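Can it do the dishes yet

January 19, 2025

Short answer no. Longer answer, still no, but less no than when I wrote about this in May.

Some background for anyone who landed here from a search. I got into hobby arms the way other people get into sourdough. Small ones, desk size, the kind you print half of yourself and wire up on a Saturday you meant to spend on the gutters. My day job is at Bisow, we pack and ship kitchen parts (hinges, drawer slides, the little plastic feet nobody orders until they lose one). So I have two questions going all the time. Could a machine do my chores at home. Could a machine do my chores at work. Different questions! People mash them together constantly and it drives me up the wall.

Work first, it's the easier one.

There's one job at Bisow I would hand over tomorrow. Kitting. You take a bag, put 4 hinges in it, put the screws in, fold, label, drop in the bin. Same bag, same hinges, all day. And yes, a machine can do this. Machines have done this for ages. The trouble is that our place in Cititdale isn't big and the order changes every couple hours. Hinges in the morning, then slides, then some weird run of brackets for one customer who wants them in pairs with the left one on top. A person hears "left one on top" and just does it. A machine needs somebody to come in and set it up again, and by the time that's done the run is over and I could of bagged the lot by hand and had lunch.

We did get a demo from a company called Carré. Nice people, good slides. Their unit picked hinges out of a tray and it was lovely to watch, until we asked for the loose bin instead of the tray. Hinges hook on each other. You pull one and get three. It did 25 bags while we stood there and 21 were right, which sounds fine until you remember that the other ones go to a guy halfway through hanging his cabinet doors. My boss asked what happens when it gets one wrong. They said it gets flagged. Flagged to who? To a person standing there. So now the person who was bagging is watching a thing bag. Hmm.

I don't want to be mean about it. They were straight with us, more than most. They said give it a while and call back, and I probably will.

OK, home.

Home is so much harder and I don't think people get why. It isn't strength, most of what I do in a house weighs less than a cat. It's that everything is in a different place every time and half of it is soft. Towels. Bread bags. The dish rag. A sock is a nightmare object. No fixed shape, looks like every other sock, might be inside out, might have another sock in it. I can find the toe of a sock in the dark while thinking about taxes. I have no idea how I do it and that's pretty much the whole problem, you can't explain it to a machine if you can't explain it to yourself.
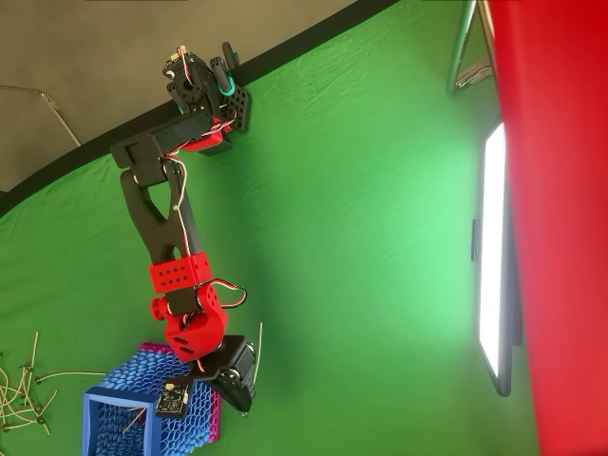
And cables, same deal. Thin, springy, never lie the same way twice, and if you drag on one end something at the other end falls over. I put cable tidying on my list of household chores a while back and a couple readers wrote in to say that isn't a chore. It is in my house. It's maybe the chore.

My own arm is named Uto. What can Uto do? It can pick up a foam block. It can pick up a spoon if the spoon is pointing the right way and I've put it on something that isn't shiny. It can push a sponge across a tray, which I was very proud of, and my family said great, the tray is now evenly dirty. I spent most of last fall on one task, move clothespins from the table into a basket. Ran it over and over one weekend and kept score, 76 percent made it in. I was thrilled. Then I moved the lamp. Moved it back and it was happy again, so I guess what I taught it was clothespins under that exact lamp.

Lighting is a way bigger deal than I expected going in. Background too. A plain cloth under everything and a steady lamp next to it and suddenly you feel like a genius. Take the cloth away, put it on my real kitchen counter with the mail and the crumbs and the banana, and you're back to zero. Every video you see online of a small arm folding a washcloth, look at what's behind it and ask how much of your house looks like that. Mine doesn't. Mine has a banana.

The other thing is wrists. I now have a lot of respect for wrists. Watch yourself load a dishwasher sometime, the arm hardly does anything, it's all little turns and tips at the end. Cheap servos get warm and saggy out there, and everthing you bolt on to fix it makes it heavier, so it sags more. I've reprinted that end of Uto so many times I stopped labeling the parts. Big mistake by the way. Label your parts.

So what would I let one do today, for real, unsupervised. At home: vacuum, which is old news, and even then I pick up the floor first, so who is doing the chore. Mow, if you have a flat yard. I don't. Wash clothes and wash dishes, because the box in the laundry room and the box under the counter are robots too if you squint, they just make you do the loading and the putting away. All the bits left over are the hand bits.

At work: tape the boxes, print the labels, wrap the pallet. We already do all that. The hand bits are left over there too. Funny how it's the same list.

What changed since May, because I did say less no. Teaching got easier. I used to write out every move in code, now I can steer the arm through a job by hand a bunch of times and it picks up something like the idea of it. Sloppy, but it recovers sometimes. It'll miss, back off, try again, and the first time I saw that I called everybody in from the other room. They'd seen it miss before so they were not impressed.

I'd guess sorting will come before folding. Sorting you can be a bit wrong. Silverware into slots, recycling, screws by size. I would pay money for a thing that does only the silverware, slowly, overnight, while making a small annoying noise. Don't care how long it takes. I'm asleep.

Next up I'm going to try Uto on clothespins again with the lamp in a different spot for every run, see if that shakes it loose from the lamp thing. If anyone has done this with cheap servos and didn't cook them, leave a comment, I want to know what you used. Have to go, there's a sink full.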